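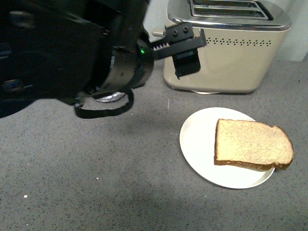 **Ticket 1022: follower gripper lags leader during toast task demos**

Site: Elthorpe test kitchen
Project: Treltero
Status: open, workaround in use
Opened: May, 09:40

**Reported problem**

Operator is recording demos of "bread from plate to toaster slot" by remote control. The gripper on the robot closes late after the leader handle is squeezed. The arm joints follow normally. On slower demos the delay is hardly noticeable. On quick ones the arm has already started to lift by the time the fingers close, and the slice gets left behind or dragged.

**09:55** Restarted the teleop session. No change.

**10:10** Swapped the leader handle for the spare from the Bartoš bench. Same delay, so the handle is fine. Spare left on the rig.

**10:30** Asked the operator to do grasps only, no insertion, so we could line up the handle log with the gripper log.
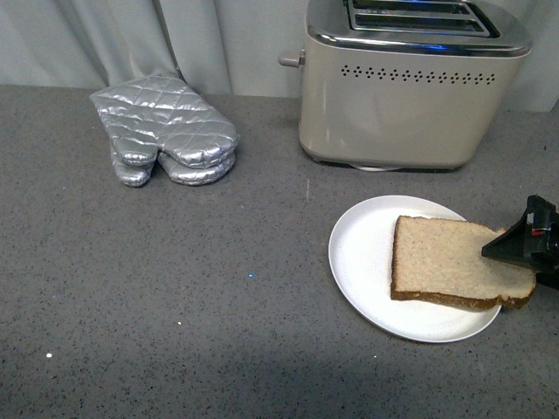

*Grasp check, gripper at the right-hand end of the slice.*

Lag between handle command and finger movement is up to 17 control ticks. We normally see 2. It is worse after the session has been open for a while, which points to a queue filling up somewhere.

**11:05** Checked the config on the control PC. The gripper stream was set to buffer 60 commands and play them in order. Arm stream has no buffer and takes the newest command only. The gripper setting seems to have come in with the Eltitz config merge. Can someone confirm whether it was meant for that rig only?

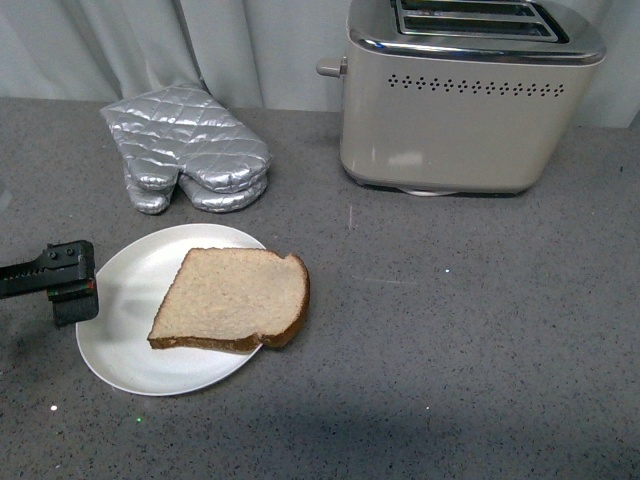 **11:20** Set the gripper stream to newest command only, same as the arm. Restarted. Lag back to 2 ticks on the first set of grasps. Plate moved between demos as per the task sheet, other side of the counter included. No difference in lag by plate position.

**11:50** Second problem, possibly separate. Gripper opening drifts slightly wide after homing. Operator can correct for it by hand but it will show in the data as a small squeeze before every approach.
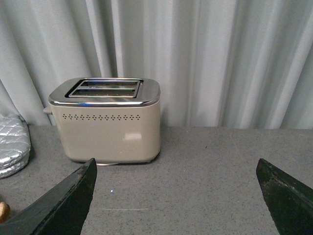 Re-homed with the fingers clear of everything and the offset went away. It came back after the next power cycle. For now, home twice at start-up before recording.

**Still to do**

- Mark this morning's demos from before 11:20 as do not train
- Revert the buffer setting in the shared config, once Eltitz replies
- Find out why the first homing is off
- Return the spare handle to Bartoš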